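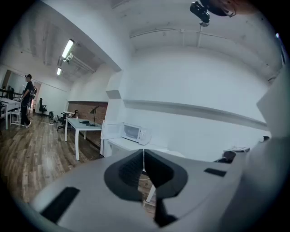
In praise of the slow bus

I have become a bore on the subject of the 946. It leaves Arnham from the stop outside the old post office, wanders through every village it can find, and gets you to the coast long after the train would have. I love it, and I think you should try one like it, wherever you live!

For years I took the train, as everybody does. The train is fine. It has a table if you're lucky, and it goes past the backs of things - sheds, trampolines, the wrong side of supermarkets. Then one April the line was closed for repairs, and I was faced with either the slow bus or not seeing my friend Evangelia on her birthday. So I went upstairs with a flask and a bad temper, and by the second village the bad temper had gone.

What you get from the top deck of a country bus is the front of everything. You see over hedges. You find out who has a pond, who has given up on their pond, which church has had its roof done. There is a house after the river bridge with a whole row of teapots along an upstairs windowsill, and you would never know about it from the pavement. Branches smack the glass and everyone upstairs ducks, even the regulars, even though the branches have been doing it since before any of us were born (I duck too, every time).

And people talk. I know the usual complaint, that buses are full of people on their phones, and at eight in the morning in a city I'm sure they are. But put a dozen people on a bus that takes all morning to get anywhere and somebody will start. I have been given a cutting of a geranium on the 946. I have been told how to get candle wax out of a tablecloth, and had the advice firmly corrected by a woman two seats back. Jaruwan Sriwong, whom I now count as a friend, first spoke to me because I was about to get off at the wrong Green. There are two Greens, Upper and Nether, and the signs are no help at all.

I do understand that this is easy for me to say. I work three days a week and I have nobody waiting at a school gate. If the bus is your only way to the hospital, then a slow bus is simply a slow bus, and one that doesn't turn up is a disaster. When I raved about all this to my neighbour Decha he pointed out, quite fairly, that he had done his time on the 946 when he was an apprentice and had no wish to go back. His sister Yupin still uses it and would like it to run after six in the evening, thank you, before anyone writes poems about it. I'm with her. A bus you can love has to be a bus you can also rely on, and the evening service should never have been cut.

But I do get cross when the answer to every country bus is to make it faster. The plan that comes round every few years is to run it straight down the main road and miss out the villages, which would save 20 minutes and leave most of the passengers standing in a lane. Those wiggles on the map are where people live. The man with the trombone case gets on at one of them!

So here's what I'd suggest. Pick a route you have never been on, the longer and sillier the better. Go on a day when it doesn't matter what time you arrive. Sit upstairs at the front if the children haven't got there first, and downstairs by the heater if it's winter. Take something to eat that you can share. Leave the book in your bag for the first half hour at least - I have carried the same novel to the coast and back all year and I'm still on chapter 2.

And say thank you to the driver when you get off. On the 946 everyone does, even the teenagers, and they do it loudly.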